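4. Sorting and Packing as a Test of Readiness

The claim that machines are nearly ready for household and shop-floor chores has been made often enough that it deserves a chore to be tested on. We wanted one that no person would describe as work. Folding laundry was ruled out early because the authors could not agree on what a folded shirt looks like. Loading a dishwasher was ruled out for a similar reason, with more heat. We settled on clearing small packets from a table into bins, a job any six-year-old can do and most will, if allowed to eat some of the packets afterward.

The chore has a respectable shop-floor cousin. At the Povach packing site, where we spent part of November watching the hand line, the same motion is repeated all day: look at a heap of small, slippery, mostly flat things, take one, put it where it belongs. The people on the line do this while talking about something else. When we asked one of them how she decided which packet to take next, she looked at us with concern and said that she took the next one. Much of this section is about how hard it is to get that sentence into a machine.

4.1 The task

A trial starts with packets scattered over a tabletop in loose groups and ends when every packet has gone into a bin, when the time limit of 5 minutes runs out, or when the operator presses the stop button. We use two arms facing each other across the table. Nothing in the task strictly requires two. A person with one hand in a pocket would manage. Two arms do shorten the reach to the far corners, and they allow the system to be graded on whether it can share a table with itself.

Candy packets are a mean choice of object, and we chose them for that. They are light enough to skate away from a finger that arrives a little early. They are glossy, so their apparent color depends on the lamp. Some are printed all over and some are translucent, and a translucent packet lying against a printed one gives a depth sensor very little to hold on to. They have no proper handle and no proper edge, and they change shape when pinched. A wooden block, the traditional favorite of this literature, does none of these things, and we suspect that is how it came to be the favorite.

Figure 2 shows the work at hand. The groups are the part that matters. A packet lying by itself is a solved problem in any sense a visitor would care about: the system finds it, comes down on it and closes. A packet tucked beneath two others is a different proposition, and a packet leaning at an angle between neighbors is worse, as the gripper must go in between things that would like to come along.

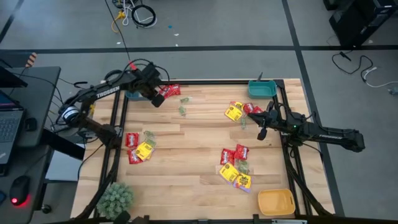

Figure 2. Two-arm sorting cell with candy packets in loose groups on the butcher-block table. Bins are at the right side of the table, teal at the upper corner and mustard yellow at the lower.

We left the surroundings as they were. Much published work on tidying takes place in rooms that have already been tidied, with a plain backdrop and nothing on the table that is not part of the experiment. Ours has a potted succulent in one corner of the table. It belongs to neither bin, and the instructions given to the system do not mention it. A person told to clear the candy would not need to be told to spare the plant, and we thought a machine on its way into people's homes should be held to the same standard.

4.2 What counts as done

Scoring a chore turns out to involve more philosophy than scoring a grasp. A grasp either holds or it doesn't. A chore is done when the person who asked for it stops being annoyed, and we had no instrument for that. We therefore used three grades. A trial is "clear" if all packets are in a bin and nothing else on the table has been moved by more than the width of a finger. It is "mostly clear" if no more than 2 packets are left, whether on the table or on the floor. Anything else is "not clear," a grade that covers outcomes from the slightly disappointing to the memorable.

We did not award partial credit for intention. Several systems in the Schmieder comparison report "attempted picks" as a headline number, and by that measure our cell is tireless. It will attempt the same pick for as long as it is allowed. In one trial it closed on the same patch of bare wood, next to a perfectly good packet, until the time limit released it. A human worker who did this would be sent home, and it seems odd that a machine should be sent to a conference.

4.3 The policies

Three control policies were run on the same cell. Unuleck is a learned policy trained on demonstrations that our own staff gave by moving the arms from a second, smaller pair. Flernex is a planner with hand-written rules for choosing the next packet and the nearer arm. The third, which has no name because it has no dignity, picks at random among the detected packets and sends whichever arm is free. We ran 500 trials in total, divided as evenly as three allows.

The demonstrations deserve a remark. Our staff were told to clear the table naturally, and they did, meaning that they made small corrections, nudged packets apart before picking them up, and now and then swept one across the wood toward the bin out of impatience. We had planned to remove the sweeping as bad form. It stayed in by oversight, and Unuleck learned it. Sweeping is now the part of its behavior that visitors like best. They say it looks as if it knows what it is doing. It does look that way, including on the occasions when it sweeps a packet off the table.

4.4 Results

On packets that start out alone, all three policies do well enough that the differences between them are of interest mainly to their authors. On grouped packets they separate. Flernex is the most careful and by far the slowest. It prefers the top packet in a group, works downward, and hesitates over anything translucent until one suspects it of having gone to lunch. Most of its failed trials end at the time limit with the table in good order and the job half finished. Unuleck is quicker and clears more tables, but its failures are untidier. The random policy did better than we would have liked. It disturbs a group simply by blundering into it, and a disturbed group is often a spread-out group, with easier packets in it.

The most common error for every policy was the double pick, in which two packets come up together and one is dropped on the way. We do not count this as a failure if the dropped packet is later recovered. People do it as well. What people do not do is carry on to the bin with an empty gripper, open it with ceremony, and return for the next one. Both arms did this regularly under Flernex, which trusts its own closing signal more than it should. Adding a check on finger width removed most of these deliveries of nothing, at the price of some new ones in which a thin packet was judged to be nothing and put back down on the table.

Sharing the table was harder than expected. Each policy has a rule for keeping the arms apart, and each rule has a corner of the table where both arms decide to be polite. Flernex once spent the last 4 minutes of a trial with the two arms taking turns to yield to each other over a single packet. Unuleck has no explicit rule for yielding and was spared this. It picked up a habit from the demonstrations of keeping one arm well back, so that for much of the time it is a one-arm system with an audience.

As for the plant, it was bumped under the random policy and left alone by Flernex. Unuleck mostly avoided that corner of the table. We cannot say whether this reflects an understanding of plants or only the fact that our staff, giving the demonstrations, were careful around it.

4.5 Can it do the chore yet?

For the shop floor, the answer depends on who lays out the packets. If they arrive one at a time and the same way up, the machine can do the work, and so could a good many cheaper machines that have been doing it for decades without being written about. If they arrive in a heap, as they do at Povach, a person is needed nearby, and the person spends enough time rescuing the machine that she might as well be sorting. The site manager put the matter to us in terms of chairs: he has room for one more at the line, and would like to know whether our cell can sit in it. At present it needs the chair, the table, and the chair next to it.

For the household the case is weaker still. No one at home has a job that consists of clearing flat packets from a table of known height under a fixed lamp. The chore comes mixed with a dozen others, and it is begun by noticing that it needs doing. Our system notices nothing. Every trial reported here began with one of us scattering the packets and ended with one of us picking up whatever was on the floor, and we have not included either job in the timing. Section 5 considers what happens to the figures when we do.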